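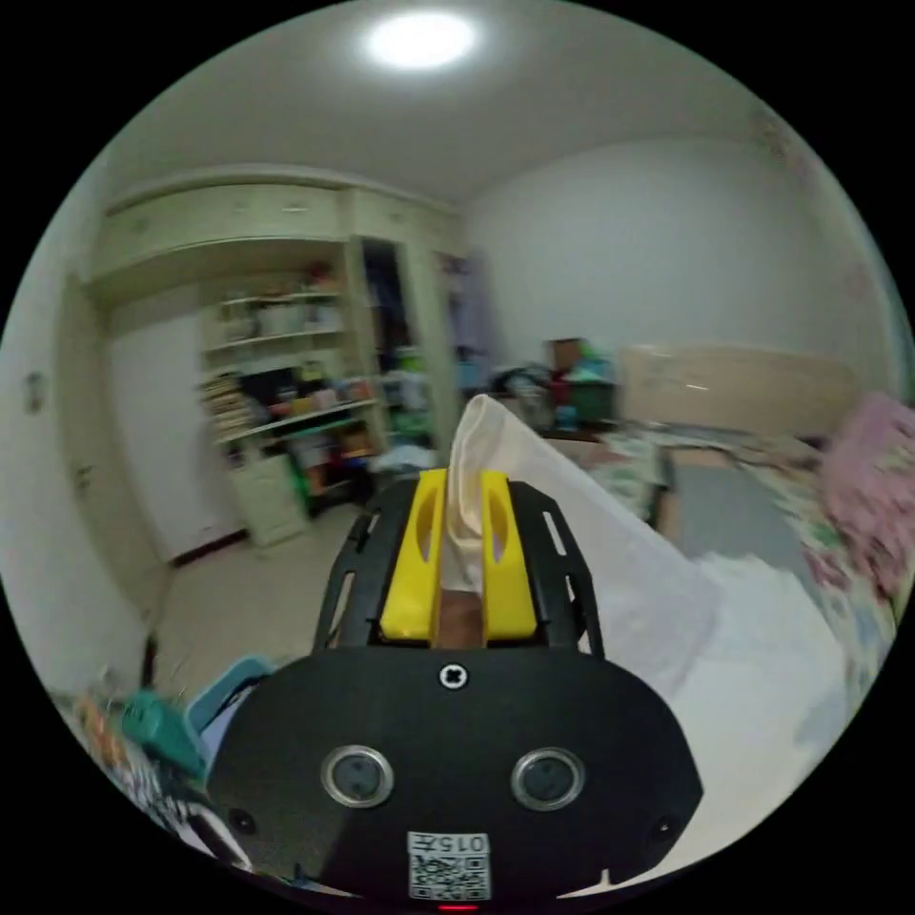

침대 시트 씌우기

침대 시트 씌우기는 매트리스나 요 위에 천을 펼쳐 잠자리를 마련하는 집안일로, 흔히 '시트를 간다' 또는 '침대보를 간다'고도 한다. 이불을 개고 베개를 매만지는 일까지 합쳐 '잠자리 손질'이라고 부르기도 하며, 집집마다 순서와 버릇이 조금씩 달라서 어릴 때 보고 배운 방식을 어른이 되어서도 그대로 따르는 사람이 많다. 갓 씌운 시트에 처음 눕는 기분은 누구에게나 반가운 것이어서, 손이 제법 가는 일인데도 좋아하는 집안일로 꼽는 이들이 적지 않다.

이름과 갈래

우리말에서 '시트'는 몸 바로 아래에 까는 얇은 천을 두루 가리킨다. 가장자리에 고무줄을 넣어 매트리스를 감싸게 만든 것은 고무줄 시트 또는 매트리스 커버라 하고, 고무줄 없이 네모반듯하게 마름질한 것은 평시트라 한다. 침대 전체를 위에서 덮는 장식용 천은 침대보나 베드스프레드로 따로 부르는데, 살림하는 집에서는 이 말들이 자주 섞여 쓰여서 시장에서 '침대보 주세요' 하면 무엇을 찾는지 되묻는 일이 흔하다. 꽃무늬 침대보 위에 흰 평시트를 한 겹 더 펴서 쓰는 집도 있으며, 이때 아래 것은 바탕이 되고 위의 것만 자주 벗겨 빤다.

흰 시트는 삶아 빨기 쉽고 얼룩을 금방 알아볼 수 있어 오랫동안 기본으로 여겨졌다. 무늬가 있는 시트는 방의 분위기를 바꾸기에 좋고, 색이 짙은 것은 처음 몇 번은 따로 빠는 편이 낫다. 무늬를 맞추는 데 공을 들이는 사람도 있지만, 흰 시트에 무늬 담요와 물방울무늬 베개를 함께 두어도 얼마든지 다정한 잠자리가 된다.

펼치는 방법

혼자서 평시트를 펼 때에는 우선 침대 위의 담요와 베개를 머리맡으로 밀어 두거나 의자에 옮겨 놓는다. 시트의 한쪽 가장자리를 잡아 들어 올리면 접힌 부분이 제 무게로 풀려 내려오므로, 그 상태에서 솔기의 방향을 살펴 긴 쪽과 짧은 쪽을 가린다. 정사각형에 가까운 시트는 이 구별이 어려워서 한쪽 귀퉁이에 색실로 작은 표시를 해 두기도 한다.

방향을 정했으면 발치에 서서 양손을 벌려 시트를 가볍게 털어 올린다. 천 밑으로 공기가 들어가 둥글게 부풀었다가 천천히 가라앉는 동안 앞쪽으로 살짝 당겨 주면 넓은 면이 한 번에 펴진다. 천장이 낮거나 조명이 침대 위에 있는 방에서는 너무 높이 털지 않는다. 이어 침대 양옆을 오가며 늘어진 길이를 맞추고, 손바닥으로 가운데에서 바깥으로 쓸어 주름을 편다. 한쪽이 벽에 붙은 침대라면 벽 쪽부터 밀어 넣고 나오는 것이 편하다.

둘이 하면 훨씬 수월하다. 마주 서서 귀퉁이를 두 개씩 나누어 잡고, 한 사람이 당기는 동안 다른 사람은 붙들고만 있으면 된다. 아이와 함께 하는 집에서는 부풀어 오른 시트 밑으로 아이가 쏙 들어가 버리는 바람에 처음부터 다시 펴는 일이 잦은데, 그 또한 이 집안일의 오랜 재미라 할 만하다.

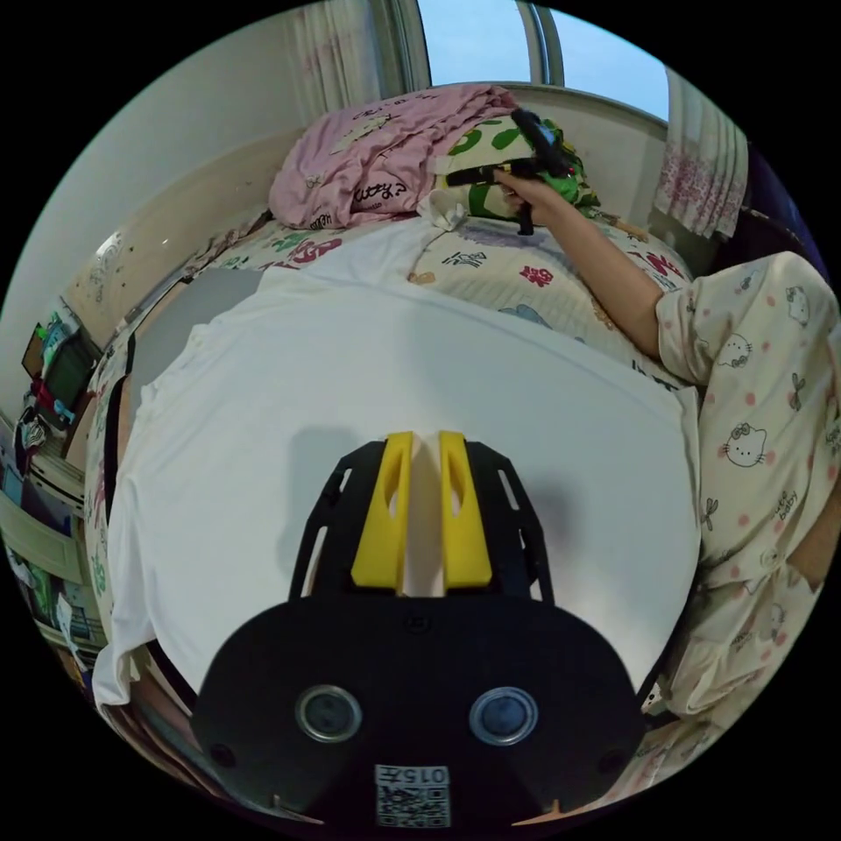 침대에 넓게 펼친 흰 시트와 머리맡의 분홍색 담요

가장자리 마무리

늘어진 부분을 처리하는 방식은 크게 2가지이다. 하나는 매트리스 밑으로 접어 넣는 것이고, 다른 하나는 옆으로 자연스럽게 흘러내리도록 두는 것이다. 접어 넣으면 자는 동안 시트가 덜 밀리고 모양도 단정하지만, 매트리스가 무거우면 모서리를 들어 올리기가 만만치 않다. 늘어뜨리면 부드러운 주름이 잡혀 편안해 보이고 벗기기도 쉽다. 다만 바닥에 닿으면 먼지가 묻으므로 길이를 살펴 두는 것이 좋다.

모서리를 비스듬히 접는 이른바 병원식 접기는 3단계로 한다. 발치 쪽 천을 먼저 밑으로 넣고, 옆으로 늘어진 천을 들어 올려 매트리스 위에 세모꼴로 얹은 뒤, 아래에 남은 자락을 밀어 넣고 세모를 내려 다시 접어 넣는다. 말로 들으면 복잡하지만 손에 한번 익으면 잊어버리지 않는다. 살림 글을 오래 써 온 마엘리스 카레는 수필집 《이스턴의 빨랫줄》에서 할머니에게 이 접기를 배우던 오후를 떠올리며, 귀퉁이 하나를 제대로 접기까지 차가 다 식었다고 적었다.

담요와 베개 놓기

시트를 다 편 뒤에는 담요와 베개를 제자리에 놓는다. 낮에도 침대에 앉거나 기대어 지내는 사람은 담요를 개어 머리맡에 올려 두고, 잘 때에 펴서 덮는다. 반대로 담요를 발치에 길게 접어 두는 집도 있는데, 추위를 타는 사람이 밤중에 끌어 올리기에 좋다. 베개는 두어 번 두드려 속을 고르게 한 다음, 베갯잇의 트인 쪽이 방문 반대편을 향하게 놓는다는 집이 많다. 꼭 지켜야 하는 규칙은 아니고, 문을 열었을 때 가지런해 보이라는 마음에서 나온 습관이다.

빨래와 갈무리

시트를 가는 주기는 계절과 사람에 따라 다르다. 땀이 많은 여름에는 한 주에 한 번, 겨울에는 그보다 느긋하게 가는 것이 보통이며, 반려동물과 함께 자는 집은 더 자주 간다. 시트는 2벌을 마련해 한 벌을 쓰는 동안 다른 한 벌을 빨아 말리면 넉넉하다. 햇볕에 널 때에는 반으로 접어 걸고, 걷기 전에 네 귀퉁이를 맞잡아 당겨 두면 다림질을 하지 않아도 한결 반듯하다.

마른 시트는 길게 반으로 접고 다시 접어 붙박이장이나 서랍에 넣는다. 같은 벌의 베갯잇 속에 시트를 접어 넣어 두면 짝을 찾느라 장을 뒤지지 않아도 된다. 옷을 거는 칸 아래에 쌓아 두는 집에서는 오래된 것이 늘 밑에 깔리기 쉬우니, 새로 빤 것을 맨 아래에 넣고 위에서부터 꺼내 쓰면 고루 닳는다. 10월 무렵 두꺼운 이불을 꺼낼 때 여름 시트를 한번 빨아 바싹 말려 넣어 두면 이듬해에 누런 자국이 덜 생긴다.

낡은 시트의 쓰임

가운데가 얇아진 시트도 가장자리는 아직 튼튼한 경우가 많다. 예전에는 가운데를 길게 잘라 양 끝을 맞대어 꿰매고, 해진 쪽이 바깥으로 가게 하여 몇 해를 더 썼다. 요즘은 잘라서 행주나 먼지떨이로 쓰거나, 철 지난 옷 위에 덮어 먼지를 막는 데 쓴다. 여러 번 빨아 보드라워진 천은 아기 이불의 안감으로도 사랑받는다.

같이 보기
베갯잇
이불 개기
침대보
붙박이장 정리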